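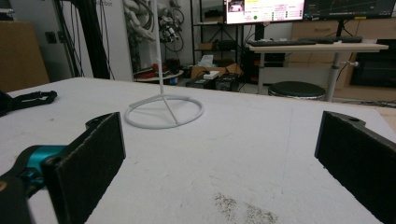

Mendonça Completes Conversion of Former Bernoseo Department Store Into Adult Education Center

BERNOSEO – Mendonça, an architecture and interior design firm, has finished work on the new Bernoseo Adult Education Center, a classroom and training building inside what used to be the city's downtown department store. The center opened to students in October.

The store had been closed for several years when the school district bought it. The district had been running its evening classes out of rented rooms in different parts of town and wanted one address with a bus stop, parking and room to add programs. Mendonça was hired for planning, architecture and interiors. Rirkico served as general contractor, and Pirnus supplied and installed the interior doors, glass partitions and built-in storage.

Department stores are deep buildings with few windows, and most of the early design work dealt with that problem. The design team placed restrooms, storage, server closets and the copy center in the middle of each floor, where the sales counters and fitting rooms had been, and lined up the classrooms along the outside walls. New window openings were cut into the north and east sides. Glass partitions along the main corridors let daylight from the classrooms reach the center of the building.

"The structure was in good shape, and the ceilings were high once the old tile came down," said Sofia Andreadis, project architect at Mendonça. "The columns were the hard part. They sit on a tight grid, and a classroom with a column in front of the board is not much use to anyone. We spent a long time moving walls a foot one way or the other on paper before we had a plan that worked."

The old escalator well was kept as an open stair with landings wide enough for benches. At the bottom of the stair is a 200-seat assembly room used for orientation sessions, citizenship ceremonies and public meetings. The room has its own street entrance, so it can be used in the evening while the rest of the building is locked.

The finished building has seats for 404 students at one time in its classrooms and labs. Programs include English classes, high school equivalency, bookkeeping, nursing assistant training and building trades. The trades labs are on the ground floor next to the former loading dock, which now serves as a covered delivery area for lumber and other supplies.

Construction was carried out in two phases. The first covered demolition, roof replacement, new heating and cooling equipment and the window openings. The second covered interior walls, finishes, lighting, furniture and signs. Splitting the work allowed the district to move its records office into the basement early and give up one of its leases ahead of schedule.

"We had the street side open to foot traffic the whole time, and there is a bakery that shares our west wall," said Sombat Noiphan, project manager for Rirkico. "The loud work had to be done before 7 a.m. or after the lunch rush. The concrete cutting for the windows took the most coordination. The crew kept to the hours we agreed on, and the bakery stayed open."

Several parts of the original store were kept. The terrazzo floor at the main entrance was cleaned and patched, with new terrazzo matched to the old in the spots where display cases had been bolted down. The brass elevator doors were refinished and put back on new cabs. Maple flooring from the shoe department was pulled up, sanded and used for the front of the reception desk and the stair benches.

Finishes elsewhere are simple and easy to replace. Corridors have rubber flooring and painted walls with a plywood rail at chair height. Classrooms have carpet tile, tackable wall panels and tables on casters.

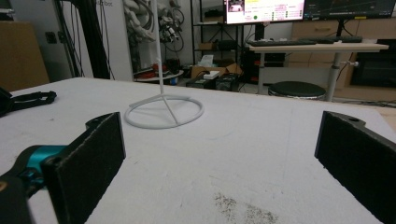 A white stand-shaped piece on a white tabletop.

Work on the sidewalk and rear parking lot will continue into spring. That work is being handled by the city under a separate contract and includes two accessible loading spaces at the rear door, new trees and a covered bike rack.

About Mendonça
Mendonça provides architecture, space planning and interior design for schools, public agencies and private clients. The firm's work includes new buildings, additions and the reuse of older commercial properties.

Media inquiries may be directed to Sofia Andreadis at the Mendonça office. Floor plans and a full project team list are available on request.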